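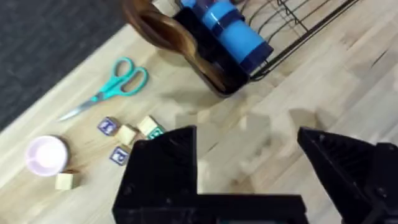

Pale wood against dark gray carpet.

Home About Skin & Scars Interviews Archive Contact

I had been trying to get Remedios Carrasco to sit down with me since September, and when she finally said yes she gave me two conditions. I had to come early, before her first patient, and I wasn't allowed to ask which celebrities have had their eyelids done. Fine by me! (I did ask, once, near the end. She looked at her watch.)

Remedios runs a small scar clinic in Jestberg. She trained as a surgical nurse and spent years in operating rooms before she got interested in what happens to people after the stitches come out. Most of the folks who find her have had a C-section, a tummy tuck or a mole removed, and they're unhappy with the line that got left behind.

"They come in at three weeks and they're already panicking," she told me. "And I say, it's red because it's supposed to be red. Go home, keep the sun off it, come see me in the spring."

I asked how long a scar takes to settle, and she said a year is normal and sometimes it's longer, especially on the chest and shoulders. She has a patient whose shoulder scar kept changing well into the second year. "I took a photo every visit. If you only looked in the mirror every morning, you'd swear nothing had happened."

We got onto silicone, which I have used myself, on a knee, without much patience. Her clinic likes sheets for flat places and gel for anything that bends. How many hours a day? "As many as you can stand. People wear it for an evening, two evenings, then it's in a drawer." I did not mention my drawer.

What she really wanted to talk about was massage. She learned her method from Leandro Cantero, a physical therapist who used to teach an evening course over in Rivas, and she still has the notebook — 96 pages, coffee on most of them. She starts only once the wound is fully closed and the surgeon has okayed it. Small circles, then up and down, then lifting the skin a little. Five minutes, a couple of times a day.

"Leandro used to say you should press until your fingernail goes pale," she said. "I still teach it that way. Everybody's too gentle on themselves, or else they attack it."
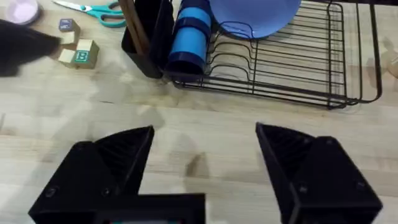 Soft shadows on a light wooden tabletop.

I wondered about lasers, because my inbox is full of lasers. She sends people for them, just later than they'd like, and mostly for color. She doesn't own one. "If I bought one I'd have to use it on everybody to pay for it." And the creams with the fancy boxes? She laughed for a good while at that. One patient had brought in a bill for $837 worth of jars. "Nice jars," Remedios said. "She keeps cotton balls in them now."

I asked whether anybody leaves with no scar at all, and she shook her head before I'd finished. She tells people so at the first visit, and a few don't come back. She'd like surgeons to say it more plainly too, before the operation, while there's still time to talk about where the line will sit and whether underwear will cover it.

Her eight o'clock was in the waiting room by then, so I got my coat. On the way out she took hold of my wrist, turned it over and looked at an old burn I'd forgotten I had. "Oven?" she said. It was the oven.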